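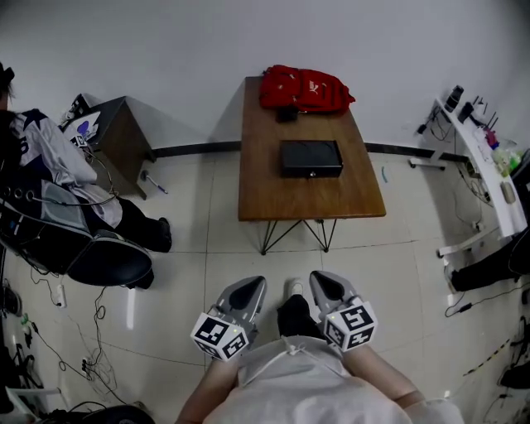
Red backpack, small black pouch, and the black box with the latch, on the table

From: Marcela Vrabec
To: Pledden packing list
Date: 11/15/20
Subject: Re: [pledden] what goes in the backpack?

Omar Smadi wrote:
> I have the red backpack and a pouch, and the black box
> is coming too. Does the box go in first or last? Last
> time I had to unpack everything to get at it.

Omar, I love this question! Box first, flat against the back panel, latch facing up so you can open it without pulling it out. I packed mine that way for Cilville in October and it rode beautifully the whole two days (60 miles, lots of it gravel!).

The pouch goes on top - tickets, pen, earplugs, anything you grab in a hurry. Lay it all out on a table before you start, it makes the order so much easier to see.

Viola rolls her rain jacket and wedges it down the side of the box, and I'm going to steal that for the next trip. Does anyone have a good trick for water bottles? Mine always ends up sideways.

Marcela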